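Notebook, autograph and manuscript bench – June

Back on the Munby album this morning, and I have to say I'm fonder of it every time I open it! It came in as one lot from the Videdthorpe sale, 126 signatures in all, mostly stage people and a few politicians, and the cataloging is moving along nicely now that the pages are numbered.

Spent far too long on leaf 7. The signature there has been traced over in a later ink (you can see the older brown line peeking out under the capital), and I'd much prefer we say so plainly in the listing than have a buyer find it with a loupe. I've written it up as "partly strengthened" – happy to be talked into stronger wording.

The Chiriac letter is a lovely thing, four pages, signed in full, old folds, one short tear at the foot. Estimate stays at up to $2,000. I compared the hand with the two Tirbridge notes and the long crossbar on the t matches very well, but the date is in another hand and I can't place it yet.

Leaf 31 has glue staining at the corners. Left it alone, and please do the same until we've talked it over.

Interleaving tissue is getting low, so I've put it on the order list along with the polyester sleeves, the larger size this time.

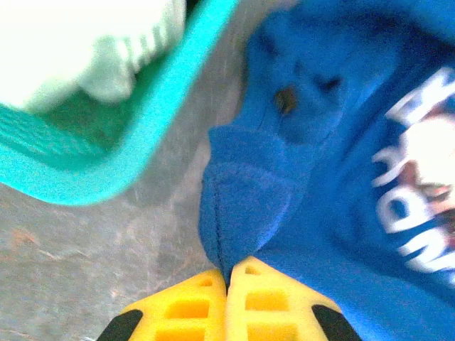
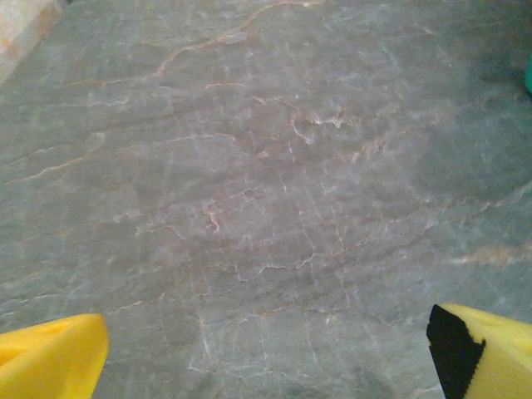

To do next

Recheck the spelling of names on leaves 40 to 52.
Ask Tirbridge for a better scan of the second note.
Draft the Chiriac description, and keep it short for once.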